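The Payout Table

The auditor reached Hernville on the afternoon ferry and was shown the machine at once. It was an Irkska cabinet with three reels and a single payline, installed by Gillies Amusements in the back room of the Harbor Hotel. The complaint said it paid too often.

She removed the rear panel and read the board. The return was set at 92 percent, as licensed. The seal was intact. She copied the log to her laptop and asked for a chair.

Over the month the machine had paid its top prize 6 times. The expected number was 2. This was unusual but within limits, and she wrote that down.
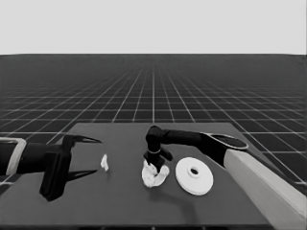
Second Reading

She ran 1,000 test spins overnight with the coin input bypassed. The reels stopped, the result was recorded, the reels started again. At spin 412 she noticed that the bell symbol on the center reel landed slightly low. It did so again at 430. The logged result was correct both times.

The fault was mechanical. A worn detent let the reel settle a few degrees past its stop. A player would see a bell where the board had recorded a blank, and would be paid nothing. Such a player would have grounds to complain. The complaint she was holding had come from the owner.

She compared the log with the hotel's cash book. All the top prizes had been paid by hand, and 4 of them had no matching entry on the board. The night clerk had looked at the glass, seen three bells and opened the drawer. 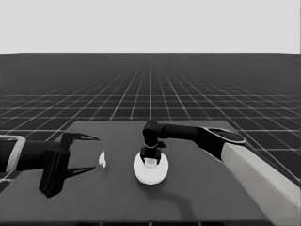
Table view.

She replaced the detent, closed the panel and fitted a new seal. In the report to the Rusberg office she entered the fault under "display" and the payments under "house discretion." There was no field for the clerk.

Before the ferry she put one coin in the machine. It stopped on a blank, perfectly centered.

27/11/2022

Contact | © Hernville Short Fiction | Back to top

We use cookies to remember your reading preferences. Accept / Manage settings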